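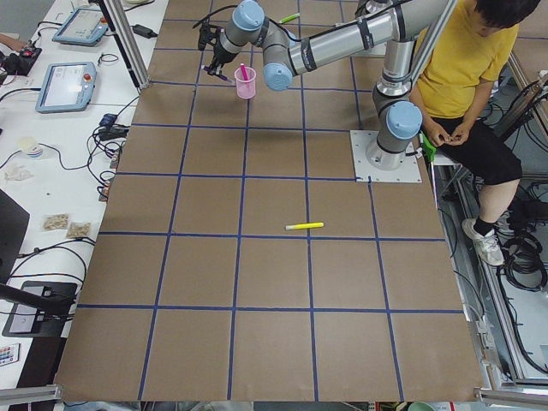
Drikisbridge, Apr 18, 2019

## 4. What the Players Did with the History of Cotholm

The previous section dealt with the Cotholm book as a piece of writing, and we spent a good deal of time there on its long opening chapter, with the drowned founders and the salt tax and the bell that has to be rung at low tide. We turn now to the part of the work we enjoyed most, which was sitting in with the groups while they played. Our question was a simple one to ask and a slow one to answer: when a game book gives its readers centuries of city history, how much of that history reaches the table, and in what shape does it arrive?

Readers who don't play these games may want a little background. In the kind of game we studied, one person (the game master) describes the setting and speaks for everyone the players meet, while each of the others looks after a single character. The city book is mostly the game master's reading. Players may look at it, and a few do, but most come to know the city the way a newcomer knows any town, by getting lost in it and asking for directions and being cheated over the price of a boat.

### 4.1 The sessions

We attended 51 sessions between us, shared across two groups. The first was run by Dorian Le Goff, who had read the Cotholm book from cover to cover before his players had so much as picked names for their characters. The second was run by Capucine Texier, who told us at the start that she had read the harbor chapter and the map and meant to leave it at that. We didn't ask either of them to change anything about how they prepared, and it was pure good luck that they turned out to be so different.

Both groups played in the evening, and we took notes by hand. Our notes cover the talk at the table, including the side talk, which proved to be well worth having. Some of the best evidence we have comes from the stretch when people were putting on their coats and still arguing over whether the Ferry Guild could be trusted. After each session we sat down with the game master's own notes and marked every mention of an event from before the start of play. We call these mentions *back-references*, and they are the thing we follow through the rest of this section.

Figure 1. Table surface covered in brown paper and divided into cells with dark blue tape; two robot arms are mounted on it.

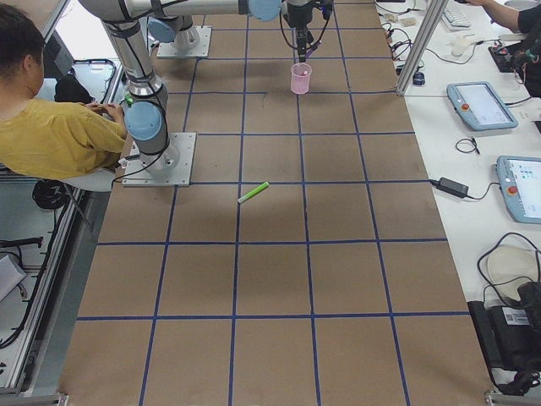
A back-reference can be as small as a street name. When a character in Le Goff's game walked down Widow's Stair, and the game master paused to say who the widow was, we marked it. When the same street came up again and everyone simply knew it, we marked that too, but under a separate heading, as the second kind of mention seems to us to do quite different work. The first kind is a gift from the book to the table. The second belongs to the table already, and the book could be thrown in the canal without any harm done.

### 4.2 Told history and used history

We had gone in expecting Le Goff's group to make far more of the city's past than Texier's, and in one plain sense they did. Le Goff told a great deal of history. He opened most evenings with a short piece about the old kings or the flood year, often read aloud, and his players listened kindly and sometimes asked a question. What surprised us was how little of this came back later. The flood year was told with real feeling and then not spoken of again, and when we asked one player about it some weeks afterward he remembered that it had been sad - and that there had been a horse.

Texier told almost none of it. Her players, though, kept running into the past because it was standing in their way. A warehouse couldn't be bought because the family that owned it had been struck from the city rolls after the Bell Riot, and so the players had to learn about the Bell Riot, and one of them became so fond of the subject that his character began collecting old handbills. Half of what Texier said about the riot was her own invention, made up on the spot, and it didn't match the printed account in the least. None of her players minded, and we came to feel that we shouldn't mind either.

We'd like to be careful here. It would be easy to read this as a case against preparing, and Le Goff's table was a happy and lively one by any measure we have. His players spoke warmly of the readings, and two of them said that these were what made the evening feel like an occasion. History that is told and never used may still be doing something, in much the way that a painted backdrop does something in a theater. Our marking scheme was built to catch use, and it is quite possible that it misses atmosphere almost entirely.

### 4.3 Comparison with Zarkarholm

A fair objection is that all of this might come down to the Cotholm book itself. It is a long volume, some 300 pages in the Lemaire edition, and its history sits in one block at the front. The Zarkarholm book, which we described in Section 2, scatters its history through the district entries instead, so that you meet the old siege only when you look up the gate where it happened. Eskil Strömberg kindly let us read his campaign notes from a Zarkarholm game that ended last October, and we marked them in the same way.

His notes lean toward used history, and nearly every back-reference in them is tied to a place where the players wanted something. We can't compare them directly with our own records, as we weren't in the room and a game master's notes leave out the coats-on talk altogether. Still, the pattern is close enough to Texier's that we take it up again in Section 5, where we look at how the layout of a city book shapes what its readers go looking for between sessions.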